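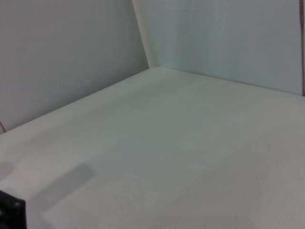 Clearing the work surface, part two

May 8, 2023

The corner is clear. I put off writing this post until I could say that, and I said in the last one that I would get it done by the end of April, so I'm a little behind.

If you missed part one, I've been working through the small back room where I sort mail, wrap packages, fix things and do the household paperwork. All of that gets done on one off-white work surface with upright panels behind it, gray on the left and a paler blue-gray on the right, with a cream strip between them where they meet. We moved in last August, and the surface filled up in the first week. After that I worked on whatever patch was free at the front, which by this spring was the size of a dinner plate.

The far corner was the worst part. Anything pushed back there stayed back there. You have to lean to reach it, and I don't lean unless I need something badly.

What was in the corner

I took everything off in one go and put it on a sheet on the floor. I had planned to do it a section at a time, but each time I tried that I ended up sliding things from one section to the next and calling it done.

Most of it was paper. There were instruction leaflets for things we no longer own, envelopes with a phone number written on the back and no name, and the whole packet that came with the Nerkora shelf unit, including the spare screws, which I had looked for twice and then bought again. There was a roll of tape with no end I could find. There was a Savov catalog, still in its plastic, and under that a second Savov catalog.

I also found the estimate from Ziółkowski for redoing the shelving along the long wall. It came to 3,325 dollars with delivery. We decided against it at the time and I still think that was right for us, but I had forgotten they'd drawn up a plan to go with it, and the plan is good. I've kept that. Part of it I can do myself with the Nerkora pieces.

The pens went into a jar, and the ones that didn't write went in the trash. I tested them on the back of a Savov catalog, so it was some use in the end.

Cleaning it

With the surface bare I could see how dingy it had gotten. I wiped it with a damp cloth and a drop of dish soap, then again with plain water, then dried it with an old towel. There was a sticky ring from a glue bottle that took longer. I laid a warm wet cloth over it, left it for 20 minutes, and scraped what was left with an old store card. I didn't use anything rough – the finish is smooth and I'd like it to stay that way.

The line where the surface meets the panels holds a lot of dust. A cloth over a butter knife gets into it. I did the left side first, all the way down to the corner, then the right. The panels themselves only needed a dry cloth. I had expected marks on the gray one and there weren't any worth mentioning.

Where things went

I had bought three drawer trays from Stetport in the winter and never opened the box. They fit the drawers with a little room at the side. Tape, scissors and string are in one, stamps and labels in another, and the third has the small tools. I'm not completely happy with the third tray, because the long screwdriver has to go in on a diagonal and everything else shifts around it. It may end up on a hook.

The paper took the most time. I kept one folder for the house, one for the car and one for things I have to answer. Everything else got recycled or shredded. The shredder overheats after 9 sheets or so on a bad day, and I had a lot more than that, so the shredding was spread over a week of evenings.

Some of the things from the sheet on the floor are in a box in the hall closet. I know that's only moving them. I've written the month on the lid, and if I haven't opened it by August I'll go through it again with less patience.

How I'm keeping it

The one rule I've made is that nothing gets stored at the back. If I'm working on something it can sit at the front overnight, and it has to be gone before I start the next thing. I did break this once with a package that needed to go to the post office, and it sat there for four days. It has been mailed now.

I was asked after the last post whether I'd put a lamp in the corner, or a plant. I thought about both. I don't want to have to move something every time I wipe down, and I like being able to roll out wrapping paper across the full depth. So I'm leaving it bare for the time being.

Next is the closet behind the door, where the paint cans are. I haven't opened it since the move except to put more in. I need to find out where the county takes old paint before I start, and when they're open.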